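Hand-Held Gripper Kits: Buying and Budgeting FAQ

Mostell Equipment Desk

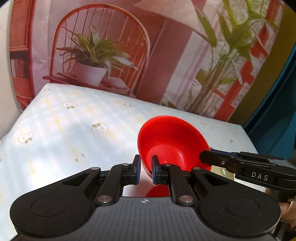
These are the questions we get most from labs and small teams planning their first order. If yours isn't covered, write to Kulap Ratanaporn in sales.

Should I order one gripper or two?
Order two if your task list has any two-handed work in it, such as holding or passing a bowl. A pair costs $1,882. Single units can be added later, but shipping is charged again.

What does the price include?
The grippers, one set of finger pads per unit, a hex key and a printed setup sheet. Cameras, mounts and storage cards are quoted separately.

How much should I set aside for spare parts?
We suggest $300 per pair for the first year. Most of that goes to finger pads. Pins and screws are cheap, but order them with the kit to save on postage.

Do I need to budget for props and tables?
Yes, and many buyers forget to. Plan for bowls, cups, tablecloths and a printed backdrop or two if you want the setting to change between sessions. Ordinary housewares are fine.

How long is delivery?
Stock items ship in 13 days. Orders of 16 units or more are built in batches, so ask for a date before you fix your schedule.

Can I rent first?
Yes. Rentals run by the month through Trudance, and the first month's fee comes off the price if you buy.

Can we pay across two budget years?
Yes, with a signed purchase order. Florin Pop handles split invoices. Please send the paperwork by the end of February.

Are pads covered by the warranty?
No. Pads are treated as wear items. The body, fingers and joints are covered for one year.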